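Sobre nós

Olá e bem-vindos à Cudero! Se veio cá parar, o mais provável é andar à procura de tijolinhos, blocos ou peças soltas para construir (ou então enganou-se na morada, que também acontece, e fique à vontade na mesma). Eu sou a pessoa que responde aos emails, que embrulha quase todas as encomendas e que escreve estas páginas quando a loja acalma, lá para as cinco da tarde.

A Cudero começou numa garagem, com 42 blocos e uma ideia bastante vaga. Eu vinha de uma fábrica de cerâmica, onde passei anos a tratar de encomendas de azulejo, e trouxe de lá duas coisas: as mãos secas e a mania de pegar em tudo o que tem arestas direitas. Um dia fiz uma série de blocos pequenos para um sobrinho, ele levou-os para a escola, a educadora telefonou a perguntar onde se compravam e eu disse um preço à sorte. Foi assim, sem plano nenhum! O preço estava errado, já agora, perdi dinheiro nessa primeira venda e na segunda também.

O que fazemos

Fazemos blocos para construir. Retangulares, quase sempre, porque é a forma a que toda a gente volta. Tivemos uma fase de arcos e cilindros (quem comprou a caixa Stillwood antiga ainda se lembra), e os arcos eram bonitos, mas acabavam no fundo do cesto enquanto os retângulos andavam de mão em mão. Hoje a linha Stillwood voltou ao simples: um só formato, três tamanhos, e o resto fica por conta de quem constrói.

A outra linha chama-se Plattner e é a minha preferida, confesso. São peças mais baixas e compridas, boas para muros, pontes, pistas, camas de bonecas, e num caso que me mandaram por carta, para calçar uma mesa coxa durante um inverno inteiro. As caixas maiores vão sobretudo para escolas e ateliês de tempos livres. A de 100 peças pesa que se farta, por isso peço sempre às escolas que indiquem no formulário se há escadas, e metade esquece-se.

As cores são poucas. Vermelho acastanhado, areia e um cinzento que demorei muito tempo a acertar. Já me pediram cor-de-rosa, azul-turquesa e, uma vez, dourado. Ao dourado disse que não, ao azul ainda ando a pensar. O vermelho acastanhado é de longe o que sai mais, e eu percebo: fica bem em cima da madeira, fica bem no meio da relva, e uma torre nessa cor parece logo uma torre a sério.

A caixa cinzenta

Quem nos visita pergunta sempre pelas caixas. Eu sou uma pessoa de caixas abertas, largas, com os lados inclinados, onde se vê tudo sem ter de remexer. Caixas fundas com tampa deram-me cabo da paciência: as peças pequenas vão todas para baixo e depois é despejar tudo no chão para encontrar uma. Numa caixa aberta espalham-se os blocos, vê-se logo o que falta, e arrumar faz-se quase sem pensar. As nossas estão todas riscadas, e ainda bem, caixa impecável é caixa que não se usa.
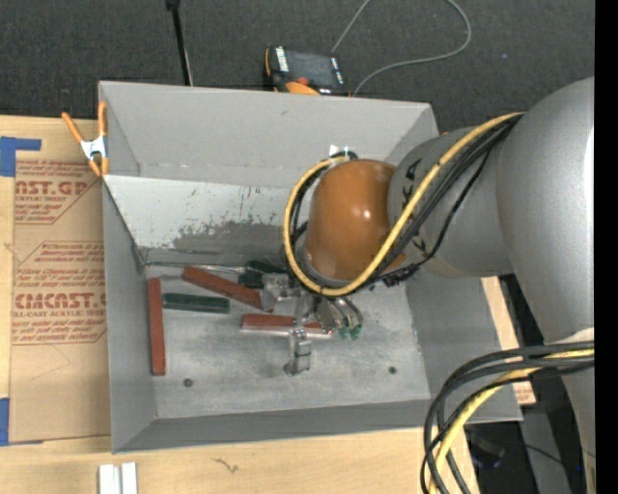

Blocos vermelho-acastanhados numa caixa cinzenta aberta, já com a tinta lascada e riscada.

Às vezes perguntam-me se não seria melhor forrar as caixas, ou pintá-las de novo. Já experimentei o forro de feltro e não recomendo: apanha pó, apanha migalhas, e ao fim de um mês tem um aspeto tristíssimo. Um fundo liso limpa-se com um pano húmido e pronto. Quanto à pintura, volta e meia digo que é em setembro que trato disso, e depois em setembro chegam as encomendas das escolas e fica para o ano seguinte.

Como trabalhamos

Somos uma casa pequena. Entre cortar, lixar, pintar e embalar, saem daqui uns 3000 blocos numa época boa, e eu continuo a passar a mão por muitos deles antes de fechar as caixas. Gosto de sentir as arestas! Se uma raspa, volta para a lixa. Se tem um canto partido, vai para o monte dos defeituosos, que vendemos ao quilo a quem aparecer (há uma senhora que faz presépios e leva quase tudo, por isso convém avisar antes de vir).

As tintas são à base de água e vêm da Filtar, com quem trabalhamos quase desde o princípio. Damos duas demãos, às vezes três no cinzento, que é uma cor traiçoeira e mostra tudo. Depois de secarem, os blocos descansam em tabuleiros até deixarem de cheirar. No inverno demora muito mais, e é por isso que em dezembro os prazos de entrega esticam. Todos os anos escrevo isto na página e todos os anos recebo emails aflitos na véspera de Natal, pelo que aproveito para deixar aqui o pedido: encomendem cedo, por favor!

Peças soltas e trocas

Perdeu peças? Escreva. Vendemos blocos avulso de todas as linhas que ainda fazemos, e de algumas antigas também tenho restos guardados em gavetas. Diga-me a cor e, se puder, meça um bloco com uma régua e mande as medidas, porque "o médio" quer dizer coisas muito diferentes de casa para casa.

Também aceitamos blocos usados em troca de desconto numa caixa nova. Não precisam de vir limpos nem bonitos. Lixamos, pintamos outra vez e vão para a caixa dos recuperados, que custa 19 euros e esgota num instante sempre que a pomos na loja. São os mesmos blocos, só com mais vida em cima, e há quem os prefira aos novos (eu, por exemplo, em casa só tenho desses).

Visitas

A oficina abre a quem quiser vir ver, de manhã, desde que combine primeiro por email. Traga as crianças, há uma mesa baixa onde podem construir enquanto os crescidos escolhem. Só peço sapatos fechados por causa da serradura e das farpas. O estacionamento é fraquinho, mas em frente à padaria costuma haver lugar, e os bolos de lá valem bem a caminhada.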